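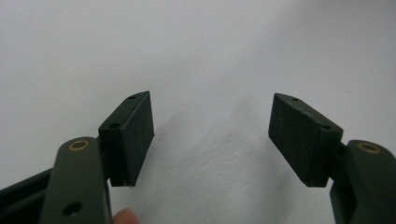 Fumia Hand Gripper – Set-up Guide – Issue 4, page 10

3. BEFORE EACH SHIFT: FINGERS AND PADS

Do this section every time the gripper comes off the shelf. Same order, no skipping. Section 2 (unpacking) is once only.

3.1 Open gap check

1. Clear a plain, light-colored surface. White is best, dark pads show up well against it.
2. Open the fingers all the way. Nothing between the pads.
3. Hold the tool over the surface, look straight down between the fingers.
4. Upper tips of the two pad blocks should sit level with each other. If one is clearly higher, stop and go to 3.4.
5. Close slowly, then open again. Both sides move together. Any lag on one side – go to 3.3.

CAUTION: Keep fingertips off the arms and out of the gap while the fingers are moving. Hold by the grip only.

3.2 Foam pads

1. Look at both inner faces. Black foam, matte, a bit fuzzy. Fuzzy is fine.
2. Check the bottom edge of each pad. A slightly uneven edge from trimming is OK. Foam lifting off the block is not.
3. Press lightly with a thumb (fingers open, tool at rest). Foam should come back up. If it stays flat, replace.
4. Shiny patches, tears, grit stuck in the face: replace.
5. Always replace in pairs. One new pad and one old pad gives an uneven hold and the log for that shift is no good.

NOTE: Pads are rated for 1,000 closes. Skendberg site changes at 800, and we recomend the same for anyone handling rough parts.

NOTE: Do not clean foam with solvent. Dry brush, then a lint-free cloth. That's all.

3.3 Bushings and pivots

1. Find the brass bushing on each arm, the round gold-colored ring near the end of the arm. It should sit flush in the green material.
2. Run a fingernail over it, tool at rest. Standing proud = worn or badly seated. Tag the tool and send to the bench.
3. No oil. Bushings run dry. Oil creeps to the foam and then you are doing 3.2 again.
4. Do not push screws, pins or anything else into an open hole in an arm.

3.4 Pad blocks

1. Each block shows two small screw holes on its narrow top face. Wipe them clear of dust.
2. Check the block does not rock on the arm. Use two fingers, light pressure.
3. If it rocks, re-seat per Section 6. Do not tighten by feel, use the driver from the Urrego kit.
4. Repeat 3.1 after any work on a block. Yes, the whole of 3.1.

3.5 Good practice while working

- One operator per tool per shift. Swap tools only with a log entry.
- Approach parts from above where you can, fingers open, then close. No scooping.
- Do not grip wider or heavier than the part sheet says.
- Put the tool down with fingers open. Leaving it closed flattens the foam.
- Dropped tool = full Section 3 again, even if it looks fine.

3.6 Log it

Write down tool number, pad count, pass or fail for 3.1 thru 3.4. Initials. Fail on any line means red tag, and the tool goes to the Gekavitz shelf untill cleared by the bench. Red tags come off at the bench only – never on the floor.

Next: Section 4, Zeroing the grip

Last updated: November
Shares 10 | Comments 0
Contact Fumia Support | © Fumia | Back to top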